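Clavley Shared Workshop – Hand-held Gripper Build
Minutes of the April build meeting, Tuesday, back bench 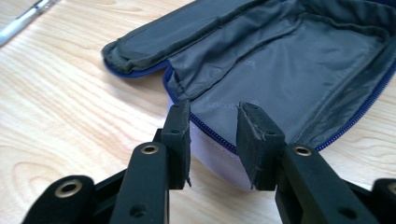
Present: Lowri Rosser (chair), Settimio Villa (minutes), Bryn, Anouk, Dev, Old Pete.
Apologies: Hattie. Start 7.10 pm.

1. Minutes of the last meeting
Agreed with one correction. Item 5 should read "pivot pins", where it had "pivot springs". Settimio to amend the copy in the folder.

2. Matters arising
The bench vice has been refitted. The drawer of M3 screws has been sorted by length. Dev still has the workshop's small torque driver and will bring it back.

3. Finger pads
The rubber pads now on the tool were discussed at length. Both are worn along the edges, and the left one has a flap lifting at its lower corner. Bryn cut them by hand from sheet and accepts that the edges were ragged from the start. Anouk asked whether the flap affects grip. Settimio said he could not separate it from general wear on the figures he has, and that it should be trimmed before any further readings are taken.

Two options for the next set:
a) Cut again from the same sheet, using a steel template and a new blade.
b) Cast in silicone in a printed mould. Shore hardness to be decided.

Lowri preferred (a) for now, as the mould would take up the printer for most of a weekend. Old Pete argued that (b) would give a repeatable face angle, and that hand-cut pads will always differ from one another. Agreed to do (a) at once and draw up (b) in parallel. The fixing hole stays near the top of the pad in both cases so that old and new pads can be swapped.

4. Linkage and eyelets
Brass eyelets to be kept on the arms and outer links. Dev reported side play at the left outer link, measured at the pad tip, and thinks the hole was drilled slightly over size. A shim washer was tried and made the closing action stiff. Reaming the hole and fitting the next size of eyelet was agreed as the better repair. The right side is within tolerance and is to be left alone.

Anouk asked for the lower holes in the arms to be marked on the drawing. At present they appear only in Bryn's notebook.

5. Grip trials
Settimio has logged 424 closing cycles by hand counter since the pads were fitted. Trial objects so far are a zipped case, a roll of tape, a mug and a paperback. The zipped case is the most useful of these: the outer shell is smooth and curved, and the two fingers have to meet it at slightly different angles. It is to stay in the set.

Old Pete questioned the value of the paperback. Dropped from the list, with a tin of the same thickness to replace it.

A standard start position was agreed. Fingers either side of the object's near edge, gap set before the approach, then a single slow squeeze. Readings where the operator corrects part-way are to be marked as such in the log and kept apart.

6. Trigger and return spring
The return spring is too strong for long sessions. Lowri's hand was tired after roughly 90 squeezes. Bryn has two lighter springs from the Pellegrini box and will fit the softer one first. If the fingers fail to open fully, go to the other.

7. Motor drive
Deferred again. Dev has a geared motor from Alico which may suit, but the mounting plate is not drawn. The hand-held version is to be finished before any motor work begins. Old Pete asked for his objection to be noted – he would sooner do both together and avoid a second redesign of the palm.

8. Bench use
The wood-grain table marks easily. Cutting is to be done on the mat at the other end, and no adhesives are to be used on that table at all. The Donbridge group have the room on alternate weeks and have asked that tools go back on the wall.

9. Actions
Bryn – trim the left pad; cut new pair with template; fit lighter spring.
Dev – ream left outer link and fit larger eyelet; return torque driver.
Anouk – add lower arm holes to drawing and reissue.
Old Pete – sketch of mould for silicone pads; find a suitable tin.
Settimio – amend last minutes; restart the cycle count when new pads are on.
Lowri – ask for the printer for one weekend.

10. Any other business
The spare blades are nearly used up. Lowri to order 3 packs.

Closed 8.50 pm. Next meeting same bench, same time, with the new pads fitted.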